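Clarbridge Pocket Guide to Holy Wells and Springs, second edition
Reviewed by Ho-yin Tai

I wanted to like this one. The first edition went everywhere with me until the cover came off, and it got me to places I would never have found from the road. So when Clarbridge announced a second edition with "every site revisited" I ordered it the same evening.

I now doubt the revisiting. I took the book out through February, when the bracken is down and you have the best chance of seeing stonework, and tried it at the wells I know best. At Iltadeo the entry still sends you over a stile beside the chapel. The stile has been replaced with a locked field gate, and going by the moss on the hinges it has been there a good while. You now have to walk down the lane and come back along the stream, a wet 600 yards. Once there, the description of the basin is good: two steps down, a slab along the back, water entering low on the left. But it is word for word the description from the first edition, including the line about a holly tree that has since fallen across the steps.

Yip Well is worse. The grid reference puts you in the middle of a pasture. I gave it most of an afternoon and found a cattle trough, which may well be fed by the spring, but the book says "a fine stone chamber" and there is no chamber at that spot. An older county list puts the well in the trees to the north. I found some dressed stone there and a boggy patch, and that's as far as I'd go. The guide shows no such caution. It also repeats the cure for sore eyes, with no source given. Half the wells in the book cure sore eyes, and I would like to know who said so and when.

The publisher claims 1,024 entries. That is a lot for a book this size, and it shows. Many are a single line, and several of those say only "dry" or "site lost." 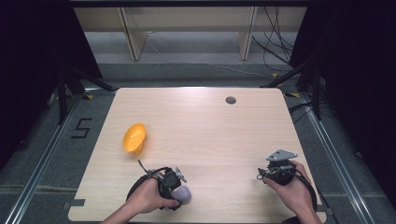
Then there is the companion app, made by Pletusent, which costs extra. It lists 3,464 sites, and I was curious where the others came from. As far as I can tell, anything with "well" in its name has been swept in from old maps, farm pumps included. It does work without a signal, which matters in a wooded valley, and the search is quick. I couldn't find a way to report a wrong location, though, so the wrong ones will presumably stay wrong.

The good parts: the binding is sewn this time, the type is larger, and the introduction is sensible on how often a "medieval" well house turns out to be a Victorian rebuild. The access notes are handy where they are current.

If you own the first edition, keep it and spend the money on a decent pair of boots. If you don't, look for a used copy before paying full price for this.

2 stars out of 5.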